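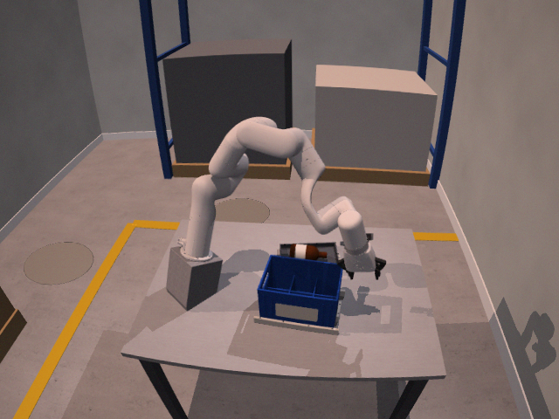
What do wasps want in October?
Sugar, mostly. The larvae are gone by then and the workers have to feed themselves.

That was the first thing Ineke Van Loon ever told me, shouting it over the fence at Brindorwood with a rake in one hand. I'd asked who was eating my pears. Hers too. Everybody's.

I was new. Three weeks in the house, half the boxes still taped. Seventy pear trees out back that came with the deed and I didn't know the name of one of them. The nest was in the old pump shed. I found it by opening the door. Shut it again, fast.

"Big?" said Ineke.

"Like a pumpkin. Bigger."

"Four thousand, then. Maybe 2,000 left by now. They're dying off. Leave it."

I did not leave it. I called Wiegand, the pest people out on the county road, and a man named Thiện Mạch came at seven in the evening when it was getting dark and they'd be home. Quiet man. Stood in front of the shed door a long time with his ear almost on the wood.

"You hear that?" he said.

I heard a hum. Like a fridge.

"They're drunk."

"Come on."

"Your pears. On the ground, all gone over. They drink, they come home, they fight." He took his ear away. "I could do it tonight. Or the frost does it for free, ten days, two weeks."

"I need the pump."

"Do you?"

I thought about it. It was raining every other day. I didn't need the pump. I'd wanted something in that place to be finished, that's all - one thing crossed off.
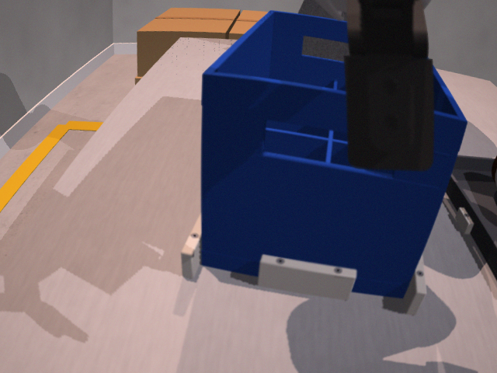
A blue bin with dividers inside.

So I raked. He said get the fruit up, they'll calm down, and charged me nothing but the gas. I raked mornings, before the sun got to the grass, when they were still slow. Gloves, two shirts, a hat of Ineke's with a net sewn on. Pears like wet paper. The smell - vinegar, bread, something sweeter under it. Wasps lying on their backs in the skins with their legs going. One got me on the wrist anyway. I said a word and Ineke laughed from her side, I could hear her but not see her.

She came over after that with a wheelbarrow. Didn't ask. We did the low rows together and she told me the names as we went, or what her father called them, which probaly wasn't the same. The house had a stone over the door that said 1,879 with the comma in it, and she told me about that too, the mason had been paid in cider.

"He was drunk," I said.

"He was stung. Then he was drunk."

Then the frost, a hard one. I went out in my slippers. White everywhere, the grass cracking. I stood at the shed and put my ear on the wood, the way he had.

Nothing. Then something - very small, a scratch, a stop. A scratch.

I opened the door a hand's width. The nest hung there, gray, all those stripes of chewed fence and barn. Under it the floor was brown with them. And on the lip of the hole one was still walking, a long one, longer than the rest. Queen, I figured. A new one, late getting out. She'd have to find a crack somewhere and sit teh whole winter in it by herself.

There was half a pear in my pocket, last of the good ones. I bit off a piece and set it on the sill beside her and left the door open, just that much.

At noon Ineke yelled over, was it done, could I use my pump.

"Not yet," I yelled back.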